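Used Goods Pickup and Meetup Safety Checklist – with comments
Nimdale Buy Sell Trade
Posted by Princess Malabanan, group admin
Updated Nov 20, 2020

Use this when you buy or sell something in person through the group. Print it or keep it open on your phone. Lines marked R are required by the group rules, and a listing can be pulled over them. Everything else is advice. My comments are under the lines that get the most questions.

The group is at 1,947 members. The May version of this list was one page. It has grown because people keep sending me things to add.

PART A. BEFORE YOU AGREE TO MEET

[ ] Look at the other person's profile (R)
Comment: Check how long the account has been open and whether there is any history in the group. A new account is not a reason to refuse a sale. A new account with no profile picture that wants you to pay before you see the item is.

[ ] Price, item and pickup time confirmed in writing (R)
Comment: Messenger is fine. Phone calls are fine too, but send a message after the call repeating what you agreed on. I can't settle an argument over a call I didn't hear.

[ ] No deposit sent for an item you have not seen (R)
Comment: Sellers may ask for a deposit on furniture over the hold period. You may say no. If you say yes, that is between the two of you and the group can't get it back.

[ ] No verification codes shared
Comment: If a buyer asks you to read back a code that was texted to you "to prove you're real," stop and report the account. Never read the code back.

[ ] Your street address left out of the listing (R)
Comment: Cross streets or a neighborhood are enough. Give the address by message once the time is set.

PART B. PUBLIC MEETUPS

[ ] Meeting in a public place during open hours
Comment: Most members use the Skimel parking lot on the side closest to the road, or the front entrance of the Brusier building. Both are lit in the evening. Please don't block the fire lane at Brusier. We have been asked twice.

[ ] Someone knows where you are and when you expect to be back

[ ] Phone charged

[ ] Exact cash, or payment app tested ahead of time
Comment: Wait until the money shows in your own app. A screenshot from the buyer is not a payment.

[ ] Face covering worn, distance kept (R)
Comment: Still in force. Either side can cancel over this without being marked a no-show.

PART C. HOME PICKUPS

[ ] Item moved to the garage, porch or front room if it can be moved

[ ] Second adult in the house, or on the phone with you

[ ] Pets shut away

[ ] Medication, mail and keys out of sight
Comment: Mail gets forgotten. It has your full name and address on it.

[ ] Path to the door clear
Comment: Rugs up, shoes out of the hall, outside light on. Measure the tightest doorway before the buyer rents a truck. A couch that came in before a remodel may not go back out.

PART D. BEDS, MATTRESSES AND SOFT FURNITURE

[ ] Cover or sheet comes off for inspection (R)
Comment: Photos with the bedding on are allowed in a listing. At pickup the buyer gets to see the bare item on all sides, including underneath. A seller who won't lift the sheet has to cancel the sale.

[ ] Seams, piping and tags checked with a flashlight
Comment: Look for dark specks, shed skins and rust-colored spots. Check the screw holes in the frame and the back of the headboard as well. Ten minutes is a fair amount of time to take, and sellers should expect it.

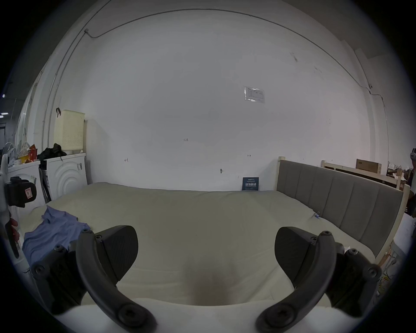
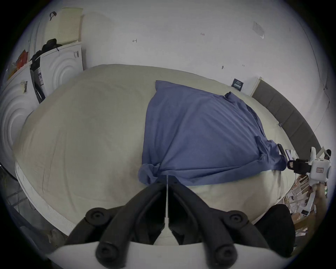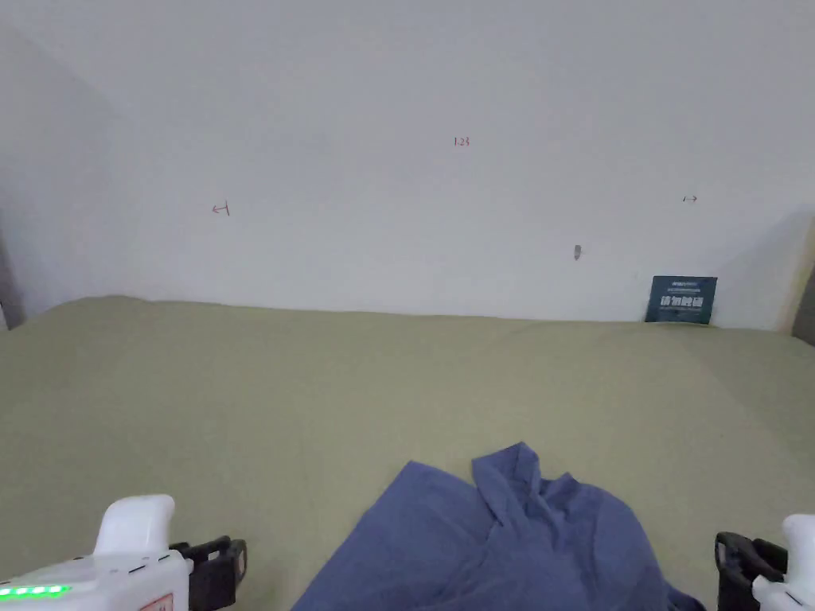 Bed surfaces, with a blue cloth on the bed in all three pictures.

[ ] Law label present and readable
Comment: If the label is missing, say so in the listing. Rules on selling used bedding differ by state, and it is the seller's job to look them up.

[ ] Smoke, pets and storage disclosed (R)
Comment: "Stored in a basement" counts as something to disclose. So does a storage unit.

[ ] Wrapped before loading
Comment: Bring your own mattress bag. Tape the open end. If you are the buyer, leave it wrapped until you have looked it over again at home in good light.

[ ] Tied down at two points or more
Comment: A hand out the window does not count as a tie-down. Take the back roads if you are using a roof rack – a mattress catches a lot of wind.

PART E. CRIBS, CAR SEATS AND OTHER CHILDREN'S ITEMS

[ ] Model number checked for recalls (R)

[ ] Drop-side cribs not listed (R)
Comment: This has been a rule since the group opened. I delete these as soon as I see them, with no warning, so please don't take it personally.

[ ] Car seat expiration date shown in the listing (R)
Comment: It is usually stamped on the bottom or the back of the shell. If the seat has been in a crash of any kind, it can't be listed.

PART F. ELECTRICAL ITEMS

[ ] Plugged in and run in front of the buyer

[ ] Cord looked over from end to end
Comment: Tape on a cord means there is something under the tape. Ask.

[ ] Sold "for parts" if it does not run (R)

PART G. AFTER THE SALE

[ ] Listing marked sold within one day (R)

[ ] Messages kept for 13 days (R)
Comment: That is the window for a complaint. After that I close it.

[ ] Problem reported to an admin, with screenshots
Comment: Send them to me directly and do not post them on the wall. If you feel threatened or something was stolen, call the police first and message me later.

OPEN ITEMS

– The Serrano group (853 members) wants to use this list. They are welcome to it. Their meetup spots will need to replace ours in Part B.
– Bike section still to be written. Serial numbers will be in it.
– Several of you asked for a no-show rule. I have a draft and will post it for comments once the wording is settled.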